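Brendoreck students teach robot arm to sort blocks

A student team at Brendoreck Technical College will show its block-sorting robot arm to the public on Thursday evening, in the automation lab on the ground floor.

The project, named Pomix by the students, is part of the second-year automation course. The task is to have the arm find marked blocks on a table, pick them up and place them in a round container, with no one touching the controls once a run begins.

Marta Demchenko, who leads the four-person team, wrote most of the program that reads the square black-and-white tags. Each tag has its own pattern, and the software uses it to work out where a block is and which way it is turned.

"Finding the block was the easy half," Demchenko said. "Letting go of it in the right spot took us most of the term."

The team has logged roughly 400 practice runs since December. To pass the course, the arm has to complete 80 percent of its graded runs, and each run has a limit of 8 minutes. The students also had to write their own safety checklist and keep a log of every stop.

Zakhar Yatsenko handled the motion planning. He said the team rewrote the grip routine twice after blocks kept turning as they were lifted.

Instructor Kumudini Biswas said the course used to end with a written exam. The college switched to a practical project two years ago – a change students had asked for.

Work on the Pomix table at the Brendoreck lab. 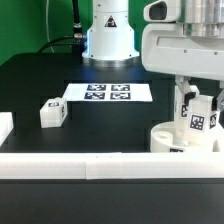
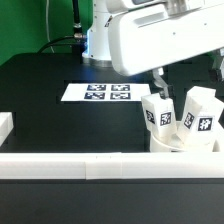
Myroslav Pylypenko, also on the team, plans to keep working on the project over the summer. He wants the arm to sort blocks by tag into separate containers, and the code will be passed on to next year's class.

Thursday's demonstration starts at 6 p.m. and is free, but the lab is small and visitors are asked to sign up at the college front desk. Parking is available in the east lot after 5 p.m.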